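Werkley Two-Arm Kitchen Simulator, Club License
Software for school teams and robotics clubs 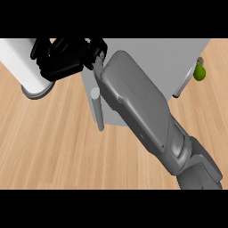
Practice kitchen with both arms in view. The green pear is on the floor past the cabinet.

Price: $37 per seat, per school year
Minimum order: 5 seats
Also sold as: Bivina bundle (simulator plus workbook)

We stock this one because clubs kept asking for it. We were slow to agree. Plenty of classroom simulators promise to turn beginners into robot engineers by spring, and most of them end up as a shortcut on a lab computer that gets clicked twice. Werkley's own brochure says students will "master manipulation." They won't. They will learn to plan a reach, watch it go wrong, and change the plan, and for a club that meets after school we think that is worth paying for.

What you get

Two simulated arms, a kitchen with a wooden floor, and a set of pick-and-place tasks with produce and containers. Students write short scripts or drive the arms by keyboard. Each run can be saved and replayed, so a coach can look at it later.

The maker lists 1,947 task variations. Treat that number with care. Many differ only in where an object starts, and a sharp eighth grader will notice. Judged by tasks that call for a new approach, the library is a good deal smaller.

What a club coach told us

Krisztina Vincze ran it with her team as a warm-up for the Vevuvard student challenge. Her notes to us were mixed. "The kids liked having two arms until they had to keep them out of each other's way. We lost nearly a month to that. I'd do it again, but I'd start them on one."

Before you order

Grip in the simulator is forgiving. A script that holds a pear on screen may drop a real one, so don't let a team skip bench time if they have hardware.

The fixed camera views are tight, and the arms often block the object you care about. You can add up to 4 more views in the settings file. There is no menu for it.

It runs on most school laptops, slowly on the older ones. Try the free demo on your worst machine first.

Not included: robot hardware, game controllers, grading tools. The Bailly controller kit is sold separately, and we haven't seen a club that needed it.

Seats ordered in July start with the new school year. No refunds once the key is used.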